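Ernbridge Public Library is changing its hours from October and I have feelings about it, so settle in, this will be a long one. Put the kettle on if you like. (1/18)

For anyone who doesn't know Ernbridge, it's a small town with a big main street and a library that used to be a bank. The vault is where the large print westerns live. I've had a card there since I was in primary school and my number ends in 2247, and I can still rattle it off faster than my own phone number.

The new hours are ten till four. That's it. No evenings at all. The sign on the door says it's a trial, in a very cheerful font, and there's a little drawing of an owl on it, and I'm afraid the owl didn't win me over.

I do understand budgets. I've worked for a shire, years ago, in rates, and I know what it's like to sit in front of a spreadsheet and be told to find savings by morning tea. I'm not cross with anybody behind the desk, who've been nothing but lovely to me for 40 years.

But let me tell you about the evenings, because I don't think whoever counted the people coming through the door after five was counting the right thing.

The evenings were when the shift workers came in. They'd sit in the good armchairs near the heater with the newspapers and half of them would be asleep by seven, and the librarian would turn the lamp down at that end — never said a word, just did it.

The evenings were when the teenagers did their homework, or did whatever it is that looks like homework from across a room. There was a bus to Talolow at ten past eight and they'd all pack up in one great clatter to catch it. You could have set your watch by that clatter.

And the evenings were when I learned to use a computer, which I did very late and very badly, in a free class that ran for 8 weeks in the back room with the wobbly blinds. I was the only one who'd brought a pencil.

I went on from there to the next class and the one after that. I learned to do my own tax. I learned to make a card with a photo of the dog on it. I found the family tree on my mother's side, right back to a ship with a terrible name and a worse passenger list!

Quick pause to say thank you for all the replies already, I'm slow at this and typing with the cat on one arm. Yes, I know there are e-books. I like e-books. I've got one on the go now, a very long one about a lighthouse. It doesn't keep the heater running for you, though.

Somebody asked whether it's the same at Talolow. It isn't quite. Talolow has kept one late night, but the car park is shared with the pool and good luck finding a spot while the squad is training. Also they've put the crime novels upstairs and I have opinions about my knees.

Somebody else asked about the friends group. There is one, and it's called Misomus, and no, I don't know why either. It was named before my time and there are at least 3 explanations going around, one of which involves a horse. They run the book sale and look after the rose bed out the front.

Misomus are putting together a letter, and what they'd like is a paragraph from anyone who used the library after five, about what they used it for. It doesn't have to be well written. It doesn't have to be long, either, and I realise that's rich coming from me.

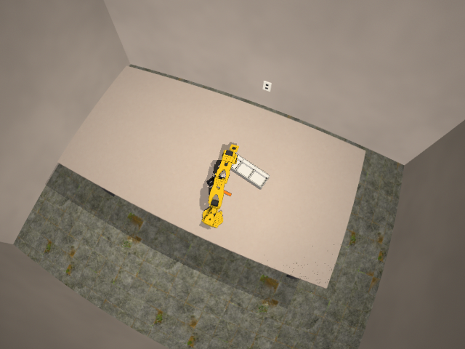
So far they've had a paragraph from a nurse, one from a chap who's teaching himself the cello from library books, and a very sweet one from a mum whose little boy believes the returns chute goes to the centre of the earth. I'd have thought that one alone was worth a few evenings of electricity.

If you'd like to write something, there's a biscuit tin on the counter at Zein, the café on the corner with the green awning, and you can pop your page in there. They've got spare paper and a pen on a string. Have the date scone while you're in, they warm it up if you ask.

I wrote mine last night and it came out at four pages, so I've been told, kindly, to have another go at it. I've cut the part about the heater and the part about the ship. I couldn't bring myself to cut the lamp.

One more thing and then I'll let you get to bed. If you're a ten-till-four person, please do go in, and borrow an armful, and say hello at the desk. They'll be feeling this more than any of us and they can't very well put it in a thread.

Letters into the tin before the end of October, please. I'm going in tomorrow at ten on the dot to return the cookbook I've had since winter, and if anyone wants a lift from the Talolow side, send me a message tonight as I don't check it in the mornings. (18/18)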